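Custcombe Robotics Lab – handout 4, cell rules

Before any run: wipe table, log marks that dont come off, clear loose items. Anything staying in reach goes on the cell sheet (Matus format, one line each). E-stop tested by whoever is running, every session. Speed cap stays on until sheet is signed.
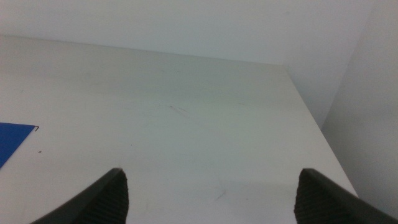
Fig. 2. Wrist view, fingers open. Blue item at left, marks on tabletop.

Marks matter – a scuff can get picked up as an object edge. Log position, don't guess the cause. Grip pads: check both faces for wear, replace as a pair. Pads past 1,000 cycles get swapped reguardless.

Read Potgieter ch. 3 for next time, the part on shared workspaces. Sheets due 7 May 2026.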